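Duretti Evening Box, Two-Disc Edition

Some films you put on while you fold the laundry, and some you wait for all week, and the Duretti comedies have always belonged to the second kind in our house. So we are very happy (and a little relieved, after a long wait for stock) to have the Evening Box on our shelves at last.

The set comes from Protwood, the small label that has been bringing regional comedies to home viewers for years, and it holds 2 discs in a sturdy slipcase. On the first is the main feature, Gethin, running 86 minutes in its original language with English subtitles. It follows a bus driver who takes the wrong passengers to the wrong wedding and is too polite to say so, and if you can get through the speech at dinner without laughing you are made of stronger stuff than we are!

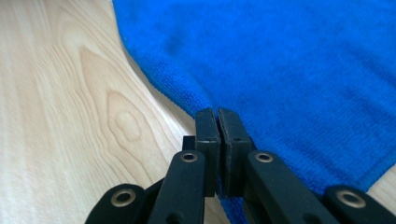

The second disc is the one we keep going back to. It has the companion film, Atbridge, which is a touch slower and sweeter and runs 82 minutes, plus a handful of deleted scenes and a long chat with the cast, who plainly enjoyed each other's company. The songs have been cleaned up too, and they sound lovely even on a modest pair of speakers.

There is a booklet tucked inside with song lyrics in both languages, so you can sing along badly, as we do.

Details
Format: Blu-ray, all regions
Subtitles: English, switchable
Suitable for: family viewing, with a little mild language
Item number: 238

Orders placed before noon go out the same day, well wrapped. If your slipcase arrives with a bent corner, please write to us and we will gladly send another. Listing updated 26 November 2022.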